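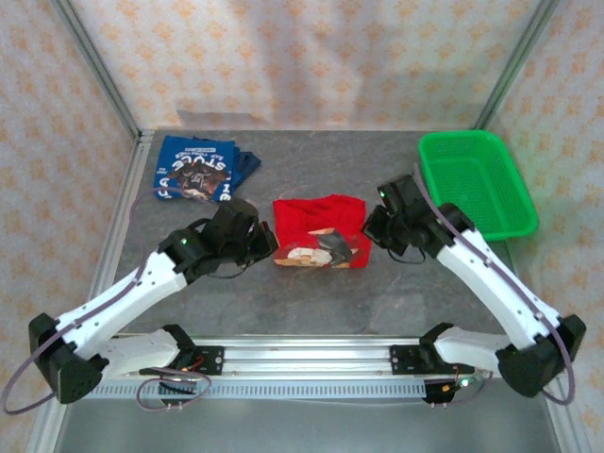

Stavros Mladenović
Household Arts Editor

Folding the T-shirt

Last updated: October

The folded T-shirt is a T-shirt that has been reduced, by a short series of creases, to a compact shape (usually a rectangle) for storage, carrying or display. It is one of the most common objects in any home and one of the least written about, a pity, because there is a great deal in it! A T-shirt is soft, stretchy and oddly shaped, with two short sleeves that stick out at awkward angles and a neckline that is lower in front than behind. Turning it into something with four straight sides takes a bit of thought, and people have come up with a surprising range of answers.

Shape and terms

A T-shirt laid flat has a body, two sleeves, a neck opening and a bottom hem. The finished bundle is called the packet in this article, although shop workers often say "the square" even when it is plainly longer than it is wide. The face is the side of the packet meant to be seen. The spine is the thickest folded edge, and it is the edge that usually points outward on a shelf. A loose bit of sleeve or hem that pokes out from the packet is known as an ear. Ears are extremely common in everyday folding and do no harm, and a shirt with a small corner of cloth sticking out at one side is still a folded shirt by any sensible household standard.

Common methods

The half-and-half fold. The shirt is folded in half lengthwise so that the sleeves lie on top of each other, the sleeves are turned in, and the body is then folded once or twice from the bottom. It is quick and can be done standing up, against the chest, without a table. The print ends up creased down the middle, a drawback for shirts with large pictures.

The board fold. The shirt is laid face down. Each side is brought toward the center over an imaginary board, with the sleeve laid back along the side, and the body is folded up from the hem. Turned over, the packet shows the chest of the shirt with the neck at the top. Some people use a real board, and a stiff magazine does very well. This is the fold seen in most clothing stores.

The file fold. Begun like the board fold, but narrowed and folded again into thirds until the packet can stand on its edge in a drawer. Lovely to look at when the whole drawer is done, and a favorite in homes with deep drawers.

The pinch fold. The shirt is gripped at two points along an imaginary line running from the shoulder to the hem, the hands are crossed and uncrossed, and the shirt drops into shape almost by itself. Learners tend to get it wrong a good many times in a row and then suddenly get it right, a very happy moment.

The roll. Strictly speaking this is not a fold, but it starts with one. It is popular for suitcases and gym bags.

Printed shirts

Plain shirts look much the same however they are folded. Printed shirts are where it becomes interesting! A packet is far smaller than the chest of a shirt, so only part of the design can show, and the folder decides which part, whether on purpose or by accident. Lettering suffers most. A long word set in an arc will often lose its last few letters around the edge of the packet, leaving a stub such as STUDE in large white capitals on navy blue, with the smaller lettering still tucked in beside it. Cartoon prints are more forgiving. A pale face on a bright red shirt can be picked out of a stack at a glance, even when it sits low on the packet and the edges are a little crumpled.

For this reason many families treat the visible piece of print as the shirt's name. In the Pullisgate household survey, a small local study of laundry habits, 181 people were asked how they found the shirt they wanted in a pile. The most frequent answer was color, followed by "the bit of the picture that shows." Very few looked for a label.

Thick prints bring their own trouble. The ink is stiffer than the cloth, and it resists a crease that crosses it, so the packet springs open slightly. Folding along the edge of the print, wherever the size allows, gives a flatter result and is kinder to the ink.

Surfaces and baskets

Any flat, clean surface will serve for folding. Tables are best because they allow both hands to work without bending, and a smooth top lets the cloth slide as it is turned. A slightly rough top holds the shirt in place, and there are loyal supporters of each. Beds are widely used but sag under the hands, and the packets tend to come out rounder.

Folded shirts are often moved in a basket. Low plastic ones are handy at this stage, being easy to reach into from any side. A perforated bottom keeps the basket light, and sloped sides let empty baskets nest. Bright colors such as green are widely sold, and they are cheerful on a gray table. Tall hampers suit unfolded washing better, as the packets at the bottom get crushed.

History of the shop fold

Store folding as a taught skill grew up with the self-service clothing counter. The draper Hoxha, with a shop on Watgate, gave its counter staff a printed card of nine steps for folding knitted tops, and copies were passed around long after the shop closed. Step four reads, in full, "Smooth, and smooth again." The card assumes a packet with the neck facing the customer – still the usual arrangement today.

A later booklet from Proritz, a maker of shelf dividers, recommended stacks no taller than 30 shirts and set out a plan for a wall holding 485 in all. The booklet's drawings are charming and well worth seeking out.

See also

Laundry sorting; Drawer dividers; Sleeve; Ironing

Reader comments

Retired from retail: Very glad to see the board fold get its due. We used a clipboard with the clip taken off. I still have mine.

M. in the hills: Spent all Friday evening on the pinch fold after reading this. My daughter had it in two tries. I am still at it.

Kettle: Could you add something on long sleeves? They behave quite differently, you have to bring each one back down on itself or you get ears at both ends.

Stavros Mladenović: Thank you, Kettle – long sleeves are next on my list!

Contact the editors | Copyright Stavros Mladenović, text and tables of contents | Back to top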